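Lab notebook, bench 2
April 25, 2025
Entry by Rajitha Amarasinghe, copy to Gayan

Equipment money for the second half has to be requested before the November review, so I'm writing down where we are while I still have the quotes open.

The ceiling is $3000 for the table clearing arm, everything included. Gayan Siddiqui wanted to put most of it into a second wrist camera and mount. I would put fingers first. We have one set of the black ones on the arm and no spares.

Quotes so far:
Lindholm, finger blanks, pack of 10, $400. Ships from stock.
Bratach, compliant fingertips, priced per pair. Still waiting on the number. Asked twice.
Huvwood, diffuse light panel and stand. Price came without shipping, need to ask again.

The plate grasp is what drives the list. The approach we're using puts one finger over the plate and the other outside the rim, above the table.

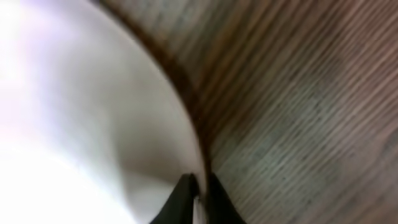 Wrist view, white plate with brown rim, fingers either side of the edge.

Glare on the left side of the plate goes nearly pure white in this view. The rim is dark brown and the wood is brown too, and toward the top they run together. I don't want to buy a better camera to fix what could be a lighting problem. Suggest we get the Huvwood panel first, repeat the plate set with it, and hold the camera line until then.

Plates: need more of the rimmed kind, plus plain white with no rim for comparison. Mivville sells both by the box. Small enough to go on the consumables account, so leave it out of the equipment request.

Table: Gayan asked about a plain gray top. Not for this round. The wood grain stays, it's closer to what people eat at.

Order of purchase if we get the full amount: finger blanks, light panel, Bratach tips, then camera with whatever remains. If we get less, stop after the panel.

To do: chase Bratach, shipping cost from Huvwood, Gayan to check the bolt pattern on the Lindholm blanks against our mount before anything is signed.

This site uses cookies to keep you signed in and remember your notebook settings. Accept | Manage preferences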